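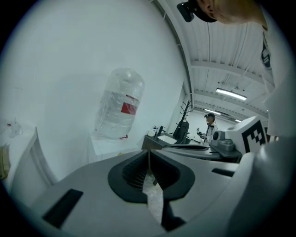
Getsemaní Ponce wrote back to my first call asking whether we had fixed the fingers before inviting more people to come and squeeze them, and whether anyone would get paid if a session got stopped halfway.

Fair questions both! The answer to the second is yes, full pay. The first takes a bit longer, so let me back up.

I run the hand-held gripper sessions at Plomlow, and we're looking for 14 people to join us in November for a study of a fault we haven't been able to pin down. The grippers are the kind you hold yourself. You squeeze, the two fingers close, you pick something up, you put it somewhere else. Most of the time it goes fine. Then every so often a finger stays shut after you let go, and whatever you were holding stays in there with it.

We had 17 of these in the last round, out of 79 sessions, which is way too many for my taste. One of them ended with a pinched thumb (mine – I reached in to free a cup with my other hand, which is exactly what I tell everybody else not to do). Drivineck, who make the finger parts for us, sent a new set, and we put those on two of the grippers. No sticking so far, but I did most of that testing myself and I know how to baby the things by now. So we need hands that aren't mine.

What you'd be doing: simple household jobs with a gripper, moving small things from one surface to another, over and over, while wearing a head strap with a camera on it. Each session runs 50 minutes with a break whenever you ask for one. Some sessions will use the old fingers and some the new ones, and we won't tell you which you've got until afterward.

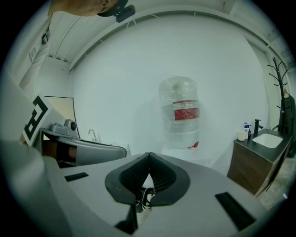
If a finger sticks, you say "stop," set the gripper down and take your hands off it. Please don't shake it, and please don't try to pry it open. One of us will come over, write down what you were holding and how, and free it with a tool. You don't have to finish the job, and a stuck finger is never counted against you. I would much rather have a short session and a good note than a full one where somebody quietly worked around the problem – that happened a lot last time, me included, and it's a big part of why we still don't know the cause.

You should be 18 or over, comfortable standing for the whole session, and okay with being recorded. Glasses are fine under the strap. Left-handed people, please do write in, we had hardly any last round! Same goes for people with small hands. If you have a wrist or thumb injury right now, wait for a later round.

Sessions are at our Egan Street rooms, second floor, and there's an elevator. Pay is by the session and you can sign up for more than one.

To apply, send a note to the Fasden study desk with your name, which hand you use, and the hours you could come in. Put "sticky fingers" in the subject line so it gets to me. If you were in the last round and had a finger stick without reporting it, write to me anyway, even if you don't want to come back.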